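Padska Support > My tickets > Laundry and garment care
Subject: Faded patch and fluff on dark jeans after the dark wash programme
Status: Open, waiting for Padska
Opened: 2018-05-08

Hello, me again (I did ring first but gave up on the hold music, sorry!). I've got a Padska washer, bought from the Vanags shop in November, and I've been very pleased with it up to now. My trouble is with my indigo jeans. I've had them for ages and always put them on the dark wash programme, inside out, zip done up, the whole routine. Then last week I was folding them on the table and spotted a pale patch on the leg that I'd swear wasn't there before. It could be plain old wear, I do kneel a lot in the garden, but I'd like to rule the machine out before I put anything else dark through it.

What I've tried so far:

Wash 1. Dark programme at 30, my usual liquid, Prukow Dark, 4 items in the drum. Patch looked the same to me afterwards. Little light bits all over the denim, like lint.

Wash 2. Same again but with an extra rinse and half the liquid. I thought there were fewer bits, my other half thought there were more, so make of that what you will.

Wash 3. Jeans on their own, no detergent at all, spin turned down. Took almost 2 hours, which seems a long time for one pair of trousers? Still bits.

I've also cleaned the filter (a hair grip and 5p, lovely), wiped round the door seal with a white cloth and run an empty hot wash. Nothing nasty came off on the cloth. I felt round the inside of the drum for anything rough and couldn't find a thing.

The Stinico care leaflet that came with the jeans says to expect "natural variation in colour over time", but it doesn't say whether that means all over or in one spot. I haven't used bleach or a stain remover on them, and there's none kept near the machine.

So my questions are really whether the drum could be rubbing on one place if the jeans bunch up, and whether the lint is a separate problem altogether. Should I be using a laundry bag for them? I'd rather not send for an engineer if it's going to be me that's at fault!

I've got 14 days left on the extended cover offer too, so a quick answer would be a big help. Photos attached.
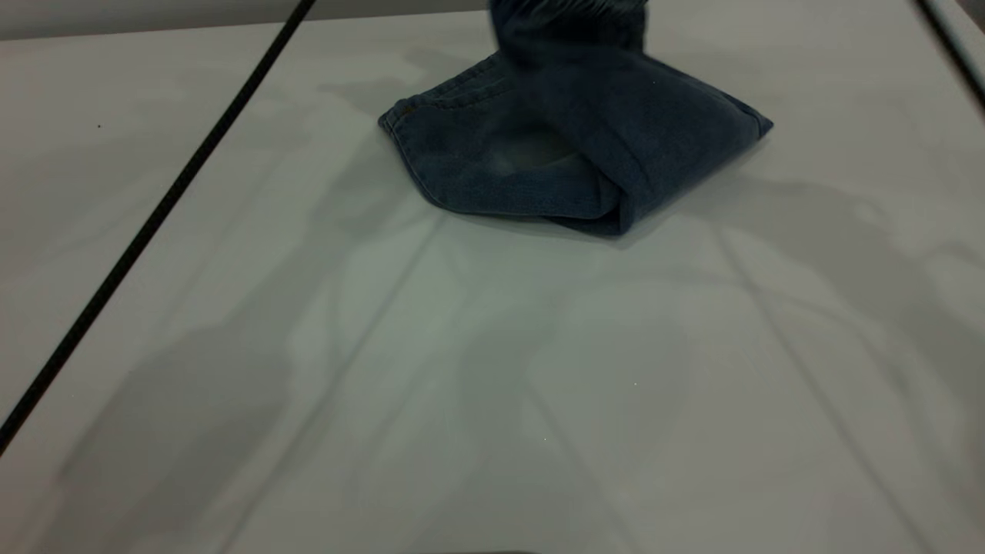
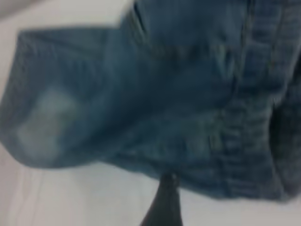
Attachments (2): the jeans on the table, faded bit showing in both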